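Equipment Plan and Budget for a Two-Gripper Demonstration Setup
Capstone Project Report, Section 3: Procurement

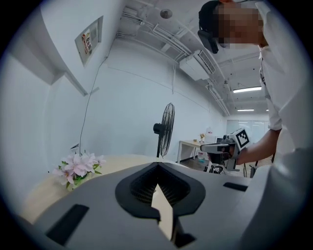 The first purchase plan assumed a single hand-held gripper shared between tasks. That assumption was dropped after the task list was fixed. Of the tasks selected for the project, the flower arranging and bottle handling tasks both need one tool to hold an object steady while the other acts on it. The plan was therefore rewritten for a pair of tools, and every line in this section is priced on that basis.

3.1 Scope

This section covers the hand-held grippers, tracking markers, storage, work surface and room equipment. It does not cover the robot arms, which are already owned by the department, or computing time, which is charged to a separate account. All prices are in US dollars before tax. Quotes were collected in December and rechecked on Wednesday, February 16, 2022. Where a price changed between the two checks, the later price is used.

3.2 Requirements

R1. Two grippers of the same model, so that fingers and fasteners are interchangeable.
R2. A fiducial marker that can be mounted on top of a gripper and replaced without removing the shell.
R3. Total weight per gripper low enough for one-handed use over a full session.
R4. A table with free access from at least two sides.
R5. Spare parts on hand for anything with a lead time longer than one week.

R3 was the hardest to state as a number. The team had no reliable data on fatigue, and a limit copied from a tool catalog would have suggested more precision than we had. The requirement was checked by having each team member hold a weighted mockup. This is a weak test and should be repeated with the final hardware.

3.3 Options considered

Option A was to buy assembled grippers from Desjardins. The price was $496 per unit, with calibration included. Lead time was quoted as nine weeks, which would have used up most of the term.

Option B was the Elden kit, sold as printed shells with hardware and fingers, to be assembled by the buyer. The price was $390 per unit. Lead time was two weeks. Calibration is left to the user.

Option C was to print all parts in the department shop. Material cost was low, but the printer queue was full through the middle of the term and the large shell pieces would have needed several attempts. Option C was kept as a fallback for single parts only.

Option B was selected. The difference for a pair is $212, and the shorter lead time was considered worth the added assembly work even if the prices had been equal.

3.4 Budget

Gripper kits, Elden, 2 at $390: $780
Marker plates and frames, Flenmont, one set: $56
Spare finger set: $64
Carrying case with cut foam: $85
Cable ties, fasteners, adhesive pads: $30
Subtotal: $1,015
Contingency, 10 percent: $101.50
Total: $1,116.50

Shipping is included in the kit price. The marker set ships from Pustalham and was quoted with delivery. No tables or stands are listed because existing furniture in the room meets R4.

3.5 Room planning

Room equipment was left out of the first draft and added after review. Three points affect the budget or the schedule.

Lighting. The room has overhead fluorescent strips. Marker detection depends on contrast and can fail when a glossy plate reflects a light source. Matte plates were specified for this reason at no extra cost.

Air movement. A pedestal fan and a wall-mounted air conditioner can both move light objects such as petals, paper and thin plastic bags. Fan settings should be written in the session log. No purchase is needed.

Power. Outlets are on the wall, and any cable to the table crosses a place where people may stand. One floor cable cover should be bought from contingency if powered equipment is moved to the table.

3.6 Consumables

Props were first entered as a one-time cost. This was wrong for anything that wilts, dents or tears. Flowers in particular have to be either replaced on a schedule or substituted with artificial ones, and the two do not bend in the same way under the fingers. Props are now carried as a weekly cost in Section 4.

3.7 Risks

Finger wear is the main unknown. The supplier gives no service life, and one spare set may not last the term. A second set can be covered by contingency if ordered before the midterm review.

A dropped gripper would stop all two-handed tasks. A third kit was considered and rejected on cost. Single-handed tasks have been scheduled so that they can be moved forward while a repair is made.

Assembly time was estimated at one working day per kit. The estimate does not include calibration, which is planned separately in Section 5.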